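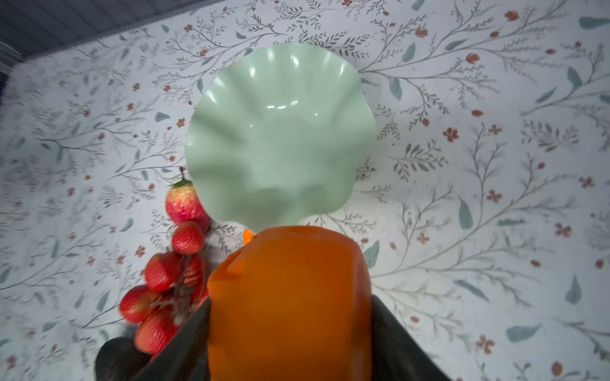
Students Set the Table at the Mirkmont Robotics Club's Spring Open Evening

Home News Clubs Events Contact

MIRKMONT, April – I've been asked to write the press release this year, and I was told to keep it formal. I lasted one line! My name is Esther Langat, I teach the after-school robotics club at Mirkmont, and I'd love for you to come see what our students have been up to all winter.

The club is showing its big project at our open evening this April, with doors at 6 p.m. in the art room (yes, the art room, the light is better and the sinks are bigger). The project is called Table Manners. A robot arm picks up pieces of artificial fruit from a table and puts them in a dish, and the students have done the planning, the practice runs and nearly all of the arguing.

It sounds simple. I thought so too, back when Janaka Dewan pitched it to the rest of the club with a drawing on the back of a lunch menu. But strawberries on a shared stalk don't behave like one big round orange thing. You reach for a single berry and the whole bunch wants to come along for the ride. The students spent weeks on that bunch alone, and I still hear about it in the hallway.

Then there's the dish. It's a mint-green ceramic one with a ruffled edge, very shiny, and I was all for swapping it out for something plain. I got outvoted. Pendo Okoth, who looks after the camera side of things for the club, wanted it kept because the bright spots along the rim make the students think hard about what the camera can and can't tell them. The flowered background stayed for the same reason – red blossoms near red strawberries is a nice mean little test.

We have a camera down by the gripper, so visitors will be able to watch the view from there on a big screen while the arm is working. I find it hard to look away from. You get the two dark fingers closing in from either side and the fruit looks enormous.

"My favorite part was writing the rules for when the arm should let go," says Janaka. "We thought grabbing was the whole job, and then we dropped stuff for a month."

The club made 400 recorded practice runs for the project. Students work in pairs, one driving and one keeping the notebook, and they trade places after every 3 tries. The notebooks will be out on the side tables if you'd like to read them. Some of the handwriting is rough, but there's good thinking in there, and a few very decent cartoons.

We've had help. Plastuteck gave us a box of spare parts and let two of their engineers come by after work to answer questions. The Muriithi Fund paid for our bench and the replacement cables. Dace Pärn from the art department lent us the room and has been very patient with us leaving tape marks all over it.

After the open evening, the club heads to the Gulline student robotics meet, where the team will run Table Manners in front of judges for the first time. Jacobus Kekana is coming along as our second coach, and he's already made a packing list longer than this press release.

Admission is free, but the room holds 80 people, so please save a seat through the school office. Kids are welcome and will get a turn at the controls once the main demo is over. Reporters who want to talk with students should let the office know ahead of time so we can get the permission forms sorted out.

Come hungry, too – we'll have real fruit on the snack table.

Press contact: Esther Langat, Mirkmont Robotics Club, care of the school office

Recent news
Art room hours change for spring
Robotics club looking for new notebook keepers
Plastuteck engineers answer student questions
How to get to the Gulline meet
Lost and found: please pick up your coats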